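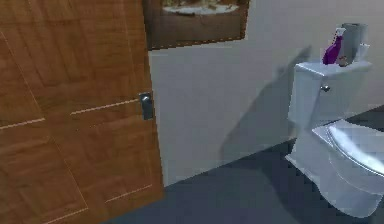 Panelled interior door, part open.

Valness Draught Kit review
By Isla Moffat
14 shares | 6 comments

The Valness kit comes in a flat cardboard box and contains foam strip in two thicknesses, a brush bar for the bottom of a door, a tube of filler and a plastic scraper. I bought mine in March, when the back of the house was still cold enough for a jumper indoors, and have now fitted it to 3 doors and a couple of windows.

The foam is the best part. It sticks well if the frame is clean, and the backing paper comes off in one piece, unlike the Kanaan strip I used last winter. Use the thinner one first. I started with the thick one and the door would not latch, so I had to scrape it all off and begin again.

The brush bar is less good. It is cut to length with a hacksaw, which you need to own already, and the screws supplied are soft. I ruined two before I swapped them for my own. Once up, it does the job and does not drag on a hard floor. On carpet it catches.
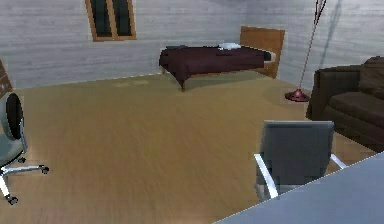 Low bed and brown window frame, bedroom.

Windows take longer. The instructions give them a single paragraph and a drawing that could be of anything. My neighbour Sang Mạch lent me his copy of the Clastano leaflet, and I followed that instead – it explains where to leave the corners open. I would set aside an afternoon for a pair of sashes.

The filler dries hard and can be painted the next day. There is not much of it, and I ran out before I had finished the skirting.

The bedroom no longer whistles when the wind is from the west. I can't say yet what it has done to the heating bill. For the price I would buy the foam again, and get the brush bar from someone else.

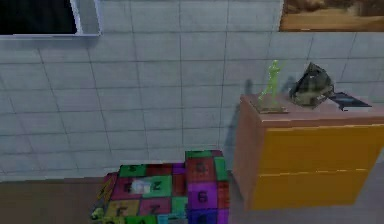

Can the foam strip be taken off later without marking the paint?
Warm it with a hairdryer and peel it slowly. Mine left a little glue behind, and white spirit shifted it.

6 comments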